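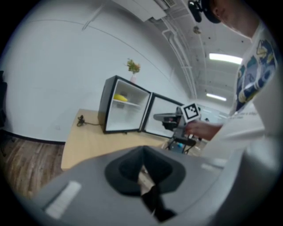 A reader who works on arm planning wrote in after the February issue to say that our pose tracker was solving the wrong problem. Knowing where the gripper is, the reader argued, tells a planner very little about a door. What the planner needs is the hinge, and if the software can't give it the hinge, the operator might as well draw it in by hand.

We think the complaint is fair, and much of the work on Bikadel since then has gone in that direction. Version 2 of the tracker is now on the Bumell package server, dated Aug 9, 2018. The notes below cover what changed, what it does to existing recordings, and what is still missing.

Hinge estimates

Bikadel used to output one thing: the path of each hand-held gripper, worked out from the marker block and the lens calibration. If you recorded someone opening a refrigerator, you got a curve in space and had to decide for yourself what the curve meant. It now runs a second pass over every stretch where the gripper is closed and moving. The pass tries three models on the path (fixed, sliding, turning) and keeps the one with the lowest error. For a turning part it writes out the axis, the radius and the swept angle, along with a spread for each.

The compact refrigerator on the test table is a good case for the turning model. The door is light, it swings wide, and a full opening gives a long arc to fit. Short arcs are harder. When a door has moved only a little, a turning path and a sliding path look nearly the same, and the old habit of taking the best score would flip between them from one clip to the next. Version 2 reports "undecided" when the two scores are close. Viklund, our planner, treats undecided as a reason to move slowly and keep the wrist soft until more of the arc has been seen.

We ran the new pass over 2,312 clips from the kitchen set. It chose the right model on all but 414 of them. Most of the misses came from two causes. In some, the fingers slid along the edge of the door during the pull, so the gripper path was no longer the path of the door. In others, the second gripper covered the marker block partway through and the tracker filled the gap with a straight line. A straight line in the middle of an arc does a lot of damage to a hinge fit. The filler has been changed to follow the local curve, and gaps longer than a third of the pull are left as gaps.

Slip along the edge is still open. The finger width tells us whether the gripper is closed, and it says nothing on where along the door the fingers are holding. We have tried adding a small slip term to the fit. It helps on heavy doors and makes light ones worse, and for the time being it is off by default. The switch is slip_term in the fit section if you want to try it on your own data.

Lens model

The cameras see a very wide circle, and pixels near the rim are stretched badly. Earlier versions used the same calibration grid for the whole view and threw out any marker corner past a fixed distance from the center. That was a blunt rule. Hands and grippers spend a good deal of time near the rim, particularly when a person reaches in from the side, and we were dropping usable corners along with bad ones.

Version 2 keeps every corner and gives each one a weight taken from the calibration residuals at that spot. Corners near the rim count for less, but they count. On recordings with two grippers in view this closes many of the short gaps that used to appear when one hand moved out to the side.

You will need to recalibrate once. Old calibration files load without an error but carry no residual map, so every corner gets the same weight and you may see more jitter at the rim than you had before. The calibration script now wants up to 1,000 grid views and will stop by itself when adding more no longer changes the result. Move the grid slowly through the outer part of the circle. People tend to keep it in the middle, and the script will print a warning if the outer ring is thin.

Splitting clips into steps

Fekik, the step splitter, now reads the hinge output directly. It used to cut a recording wherever the gripper changed speed, which meant that a person who paused with the door half open produced two "open door" steps. With the part model available, Fekik keeps the cut only if the part also changes. Two pulls on the same hinge in the same direction are merged.

A banana-shaped item on a refrigerator shelf, like the yellow one on the test shelf, gives a sequence Fekik can label without help: turning part, free motion, closed grip, free motion. It does not know that the thing is shaped like a banana, or that the turning part belongs to a refrigerator. Those names come from the task sheet. If the task sheet lists steps in an order that the recording doesn't follow, Fekik will mark the clip for review and leave the names blank. Earlier it guessed, and a few users found wrong names deep in their training data.

Changes in Viklund

The planner takes the axis and radius and builds a path for the arm that follows the same arc. What is new is the check on the door itself. Viklund sweeps the whole door panel through its range and marks the space it passes through as blocked, for the arm and for anything the arm is carrying. Objects on top of the cabinet are handled as part of the cabinet, with a margin. The margin is set in the scene file and is generous out of the box. If you have something tall and thin up there, such as a vase of flowers, check that the height in the scene file includes the flowers. Depth data on thin stems and leaves is poor and the automatic height is often too low.

Loose cords are another weak spot. A dark cord lying on a light table is easy to see in color and almost absent in depth, and Viklund plans from depth. We have a branch that adds a color mask for thin dark shapes on the table plane. It works on plain surfaces and makes many false hits on patterned ones, and it won't be merged until that is better.

Planning time has gone up slightly with the sweep check. If you plan offline you will not notice. If you replan during motion, set sweep_steps to a lower value and watch the clearance log.

Upgrading

Install Bikadel first, then Fekik, then Viklund. The three check each other's file versions and will refuse to start if they don't match. Files written by version 2 can't be read by earlier releases, so keep a copy of the old output if another team depends on it.

Recordings do not have to be made again. Run the convert script on the raw folder, not the processed one. It needs the raw video, the finger width log and the new calibration file, and it writes to a separate folder. On a desktop machine it can be left to run overnight. If it stops partway, start it again with the same arguments and it will pick up at the first unfinished clip.

Known problems

The hinge axis is reported in the frame of the first marker seen, which may differ between the left and right grippers. Use the common_frame option if you compare them.

Fekik merges steps across a dropped video segment. The fix is in review.

The viewer draws the swept angle on the wrong side for doors hinged on the right when looking from the front. The numbers in the file are correct and only the drawing is affected.

Bug reports go to the usual Bumell tracker. Please attach the calibration file and the finger width log along with the clip.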